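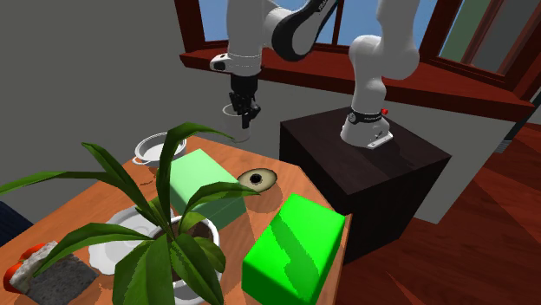 Simulated tabletop cell with a single arm, a black gripper and a translucent cup. Render: Ernex.

Ernex releases results of simulated gripper and controller comparison

FALLTHORPE, October – Ernex has completed a comparison of two grippers and two arm controllers in simulation, using a set of cluttered tabletop layouts developed with De Graaf. The layouts place household items near leafy plants, which can block the view of the target.

Each gripper was paired with each controller and run through 30 layouts. Lighting, object positions and camera angle varied between layouts. The full test produced 2337 scored grasp attempts after runs with physics errors were removed.

The linkage gripper held its target more often on thin-walled items such as cups. The parallel gripper was faster on blocks and boxes. Changing the controller had a smaller effect than changing the gripper, except when leaves covered part of the target. In those layouts, the controller with a 10 Hz replanning step completed more grasps than the one that planned once.

"Clear objects are still the weak point," said Samina Mirani, who led the tests at Ernex. "Depth estimates drift at the rim, and the fingers close too high."

Ward Boersma of De Graaf said a smaller set of layouts will be repeated on hardware at the Skullaneck lab. That work will cover nearly 200 attempts and use the same scoring rules.

Layout files and score sheets are available from Ernex on request.

Recent releases
Ernex opens Skullaneck test lab
De Graaf and Ernex agree on shared grasp scoring
Wrist camera mounts: notes from the Fallthorpe trials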